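Spent Saturday at Trurkirberg on a fault that stopped the donut line 12 times before lunch. Thread, for anyone running two arms over one table and sleeping well.

Symptom: the left arm halts mid-reach and logs "grasp lost." It had not grasped anything. You can't lose what you never had, but try telling that to Kusik, our scheduler.

First theory was the gripper. It is always the gripper. I swapped the fingertips, recalibrated, swapped them back, recalibrated again out of spite. Still halting.

Second theory was the network, on the grounds that I wanted somebody else to deal with it. I pulled 628 log lines. The network was fine – smug, even.

Real cause: the left arm's grip check was reading the right arm's finger position. Two controllers, one address, set by hand in March. By me, according to the change log, which I plan to lose.

Now the less funny part. A stop on the left went to the left. The right arm kept moving for 58 milliseconds on stale data. Small number, but people put their hands over these trays.

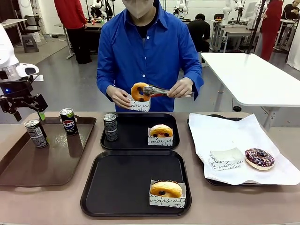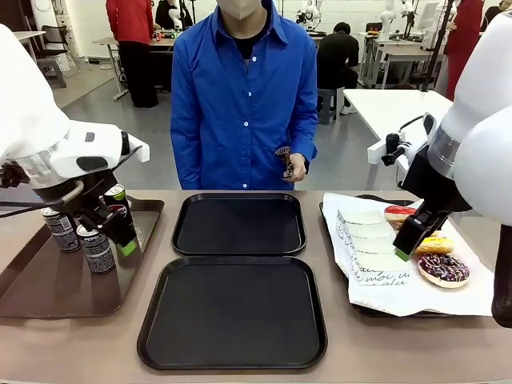
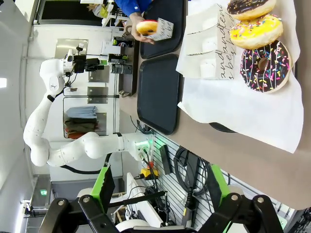

So the new rule in Zandarow, our safety config, is that either arm faulting stops both, and neither restarts until a person clears it. I was going to exempt the handover zone to save cycle time. Then I looked at that blue sleeve reaching over the black tray with a donut in its paper holder, and the exemption went in the bin.

Reran the whole sequence with the addresses fixed. 59 picks, zero phantom grasps. One halt, when I unplugged a cable on purpose, and both arms stopped.

Ticket is filed under Gillies if you have access. The "root cause" field says "configuration." Please don't click through to see whose.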